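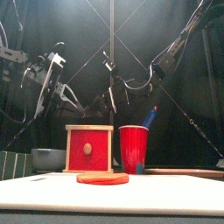 3. Building the rig

3.1 Place and constraints

Lusalis was put together in a shared workshop, the Flirasness unit at Drolthorpe, on a bench that other members also use. This set most of the limits on the design. The rig could not be bolted to the floor, it had to leave the bench top free for hand work when the arms were off, and anything we added to the walls had to come down again without leaving holes. Members pay by the month for a bench and a shelf, so storage was short as well. Loose parts and spare actuators were kept in a drawer under the base.

An earlier version stood both arms on the table, one at each end. It worked, but the bases took up a good part of the surface and the elbows got in each other's way whenever both grippers were needed close to the middle. It also meant moving two heavy bases each time the bench was wanted for something else. We gave it up in February and went over to hanging the arms from above, which is the layout described in the rest of this section.

3.2 Frame and bracing

The arms now hang down over a white tabletop and reach in from either side (Figure 3). Hanging them freed the surface but made the frame much more lively. In the first trials a quick move of one arm could be felt at the other, and a gripper that had come to rest over an object would keep swinging for a moment after the motors had stopped. Heavier uprights would have cured this, but we had no means of lifting them in and out.

We braced the frame with wire. Two diagonals cross at the back, behind the thin upright pole, and turnbuckles are used to take up the slack. The wires cost very little and weigh almost nothing. They do need looking after: tension drops over the first few days and has to be brought back before any calibration is worth keeping. Our practice is to pluck each wire and listen. If the note has dropped, the turnbuckle gets a part turn and the camera calibration is run again. A tension gauge would be better, and we would recommend one to a group starting from new.

The mounting brackets were the one part we made twice. The first pair were cut too thin and flexed at the bolt holes. Divina Talavera redrew them with a wider foot and they have not moved since. The bolts are checked with a torque wrench at the start of each session, to a value marked on the frame in pencil.

3.3 Arms, grippers and cabling

Both arms are built from bought actuators joined by aluminium plates, most of which were cut in the workshop. The two sides are not matched. Different finger plates are fitted to the two grippers, partly because we wanted to compare them and partly because we ran out of stock for the first pattern. The fingers on the left arm are angular, with open cutouts that save weight. Those on the right are narrow and flat, and go more easily into the gap between two things standing close together. The price of this is that a movement learned on one side does not carry over cleanly to the other, and we treat them as separate tools throughout Section 4.

Cabling gave more trouble than any other part of the build. We began by tying the cables tightly along the links, which looked tidy and broke a connector inside a week. They are now left in loose loops past the joints, with enough slack for the full turn of the wrist. A loop can catch on something tall if the arm comes in low, so the planner keeps a margin of 5 cm around each wrist. This is crude – it rules out some reaches that would be perfectly safe – but we have not lost a connector since it went in.

3.4 Backdrop and objects

The bench is in the middle of the unit and people walk behind it all day. With the background open, the vision code picked up sleeves, bags and the doors of the drill cabinet as things to be tracked. A plain black backdrop solved the problem and also made the lighting simpler to set. White cables show up strongly against it, and we mask them in software.

Objects for the trials were taken from what was to hand. Those in Figure 3 include a square wooden box with a red, felt-like front and a round wooden knob, a red plastic cup with a blue marker in it, a flat orange-red disc and a grey metal bowl. They were chosen for the different demands they make on the fingers. The knob is small and smooth and must be gripped squarely. The cup gives way if squeezed, so force has to be kept low, and a pen leaning out of the top changes where a gripper can safely come down. The disc lies flat and offers little for a finger to get under. Red on red is also a fair test of the colour step, and we kept the box and cup side by side for that purpose.

Positions are not marked on the table. The person running the session sets the objects out by hand, a little differently each time, and notes anything odd in the log. Dela Peña mats were tried as a base layer and then dropped, as their surface was soft enough to let the cup tilt.

3.5 Running in

Before any results were recorded the rig was run for 20 hours without objects, with both arms going through the same set of slow moves. Joint readings were saved every 15 minutes and compared with the first set. Drift was largest at the left shoulder and was traced to a loose plate, which was refitted with thread lock. After that we added the objects one at a time, starting with the bowl. The box came last, since pulling at the knob puts a sideways load on the fingers that none of the other objects do. The wire tension was checked again at this point and the calibration from that check is the one used in Section 4.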